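Chapter 8
Choosing and Placing Work Surfaces

What this chapter covers

8.1 The surface as part of the room
8.2 Size and reach
8.3 Height
8.4 Finish, glare, and cleaning
8.5 Edges and corners
8.6 Cables and services
8.7 Writing the specification

Key terms: clear depth, fixed height, gloss level, knee space, normal reach, nosing, service side, tabletop load

Before you read

You should have finished Chapter 7, on floor plans and circulation. Several of the exercises here use the floor plan of the Giltbridge building, printed on page 121. Keep a copy beside you. You will also need a tape measure and a sheet of plain paper.

8.1 The surface as part of the room

People who plan workplaces spend a lot of time on chairs, lighting, and walls. The flat surface where the work gets done often comes last, and it is often ordered from a catalog by length alone. A table is then delivered, put where the old one stood, and used for fifteen years.

A work surface has three jobs. It carries weight. It holds things within reach at a height that suits the task. It also takes up floor space, and the rest of the room has to be arranged to fit it. The third job is the one most often forgotten. A table that is right for its user can still be wrong for the room if it narrows an aisle, blocks a window that has to be opened, or puts a seated person with their back to a busy door.

In this book we use the words "work surface" for any flat top at which a person does a task for more than a few minutes at a time. Desks, benches, counters, packing tables, drafting tables, and lab tables all count. Shelves and storage tops do not, although people do end up working on them when the proper surface is full. When you survey a building and find people working on top of the filing cabinets, write it down. It usually means that the tables are too small or that they are being used for storage.

The Giltbridge building will be our main case in this chapter and the next. It has two floors and a loading area, and it was refitted in stages. The upper floor is leased to Clunico, a supplier of printed forms and labels. The lower floor holds shared workrooms. Before the refit, the building's managers went through the maintenance requests they had on file. There were 457 of them. Many were about heating, as you would expect. A large group had to do with tables: tops that wobbled, tops that reflected the ceiling lights, tops with sharp corners, tops too deep to wipe down from one side. Very few of these requests asked for a new table. Most asked for the old one to be moved, raised, or turned.

That is worth keeping in mind when you come to the section on cost. Moving a table is cheap. It should be tried first.

8.2 Size and reach

Sit at a table with your upper arms hanging relaxed and your elbows bent. Without leaning, sweep one hand across the surface. The area you cover is called your normal reach. Now stretch the arm out and sweep again. The larger area is your maximum reach. Items used all day belong in the first area. Items used a few times an hour can go in the second. Anything farther away requires the person to lean, stand, or walk.

The useful size of a surface therefore depends on where people are stationed along it. A deep top used from one side has a strip at the back that is hard to get at, and that strip tends to fill with things that have no other home. The same top used from both sides may have no dead strip at all. Clear depth, meaning the depth left after fixed equipment has been allowed for, is the figure to put in your notes. The catalog depth tells you only what the delivery crew has to carry. 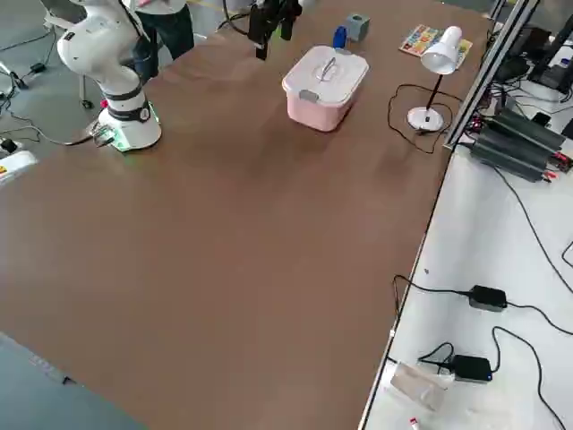
One reader of the previous edition wrote to object that we were too hard on deep tops. Her point was that a dead strip at the back is useful, that people need somewhere to push things aside, and that a surface with every inch in use is a surface with no room for an interruption. She added that in her own workroom the shallow tables had been replaced within four years.

The objection is a fair one, and we have changed our advice because of it. Where the work is steady and of one kind, plan the clear depth to match the reach of the user. Where the work is mixed, or where tasks are often left half done and picked up again, allow extra depth and say in the specification what it is for. Extra depth with no stated purpose will be treated as storage from the first week.

Length is simpler. Two people seated side by side need enough room that their elbows do not meet when both are working. Allow more if they handle large sheets or long parts. If people sit at a corner, remember that the corner itself cannot be given to both of them. On the Clunico floor, the first plan put a person at each side of every corner, and the drawings looked tidy. In use, one of each pair moved down the table, and the spacing of the whole row was lost.

8.3 Height

There is no single correct height for a work surface. The old rule of setting the top at elbow level is a good starting point for light work done with the hands. From there, adjust for the task.

For fine work that has to be seen up close, raise the surface and give the forearms some support. For heavy work, where the user presses down or lifts, lower it. For writing and keyboard work, stay near elbow level and adjust the chair first.

Measure to the height of the work, not the height of the table. A person packing tall cartons on a table at elbow level is working well above the elbow. A person reaching into a deep tray may be working below it. Planners who take only the table height in a survey have to go back and do it again.

Fixed height tables cost less and stay steady under load. Adjustable tables suit rooms where several people share one station, but only if the adjustment is easy enough to be used. Check this on your survey visits. Ask the person at the table when the height was last changed. If the answer is a puzzled look, the table is a fixed height table with extra parts.

Knee space must be measured too, including any rails, drawers, or crossbars under the top. Take the measurement at the lowest point.

8.4 Finish, glare, and cleaning

A finish is chosen for how it looks under light, how it stands up to wear, and how it is cleaned. These can pull in different directions. A high gloss top wipes down quickly but reflects lamps and windows. A matte top is easier on the eyes, though some matte finishes show grease and need a second wipe.

Color matters less than contrast. If people handle small white parts, a white top hides them. If they handle dark parts, a dark top does the same. Midtones are a safe choice for mixed work. Before ordering, get a sample of the finish, lay it flat at the station where it will be used, and look at it in the morning and again in the late afternoon. Samples held upright near a window will mislead you.

Exercise 8.1

Choose a table you use often. Sit in your usual place and mark your normal reach on a sheet of paper laid on the top, taping sheets together if you need to. List every object that lies outside the mark. Beside each one, note how often you used it today.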